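Trileo gripper kit, second version

Price: 657 with the wrist camera, cables and a pair of spare fingers. Arm not included, you'll need your own.

Hello! If you've landed on this page you probably want to know whether a robot can tidy your workshop or empty your dishwasher yet. The short answer is "a bit of it, slowly, if you help". I sell these kits and I'd still rather say so up front than have you send one back in December with a cross note in the box.

I've had the Trileo running on my own bench since the first batch, mostly on boring jobs. Sorting fixings into trays, picking up cups, wiping down a worktop, folding tea towels. It's very happy with anything that's a decent size and doesn't squash. Cups are fine. Big bolts are fine. Tea towels are a comedy, and I gave up on fitted sheets after one afternoon (my partner was folding the washing next to me and finished the lot before the arm had found a corner).

Where it does earn its keep is the dull repeat stuff. Nanami Iwasaki has one at Bolger, where they pack small parts, and hers moves pieces from a tray to a box while she gets on with the labels. She reckons it's slower than she is by a long way, but it doesn't mind doing it after lunch.

The body and fingers are glossy black. I like the look, though the shine does pick up every lamp in the room, so if you're using the camera to guide the arm have a play with your lighting first. I ended up turning one lamp round to face the wall and it helped no end!

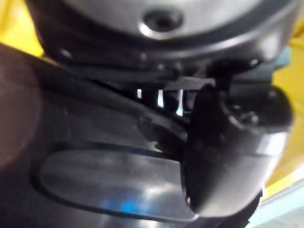 View from the wrist camera: silver-grey housing at the top, black gripper body underneath, one finger close up on the right.

You'll notice how near the finger sits to the lens. It's soft at that distance, and so is anything else right up against the camera, so for fiddly work I'd add a second camera looking at the bench from the side. The Skaltetti clamp fits most shelves and we stock it separately.

Setting up took me around 60 minutes the first time, and that included looking for the right screwdriver. Hüsnü Demirtaş wrote the setup notes and they're properly readable, with the finger swap on page one where you want it. Please do the slow-speed test before you let it anywhere near crockery.

What I'd say yes to: trays, boxes, cups, tins, bottles with the lids on, sorting by size.

Maybe, with patience: wiping, opening drawers, loading a rack if the rack never moves.

Not yet: bedding, loose cables, wet glasses, anything you'd be upset to lose.

In the box: gripper body, wrist camera, 2 spare fingers, cable set, printed notes. The older Brarkley fingers fit too, but go gently on the joint as they're a touch stiffer.

We bench test the fingers for 2000 open-and-close cycles before a batch goes out. If yours arrives squeaky or loose, drop me a line and I'll post a replacement. Mornings before eleven are best if you'd like to ring and talk through a job first.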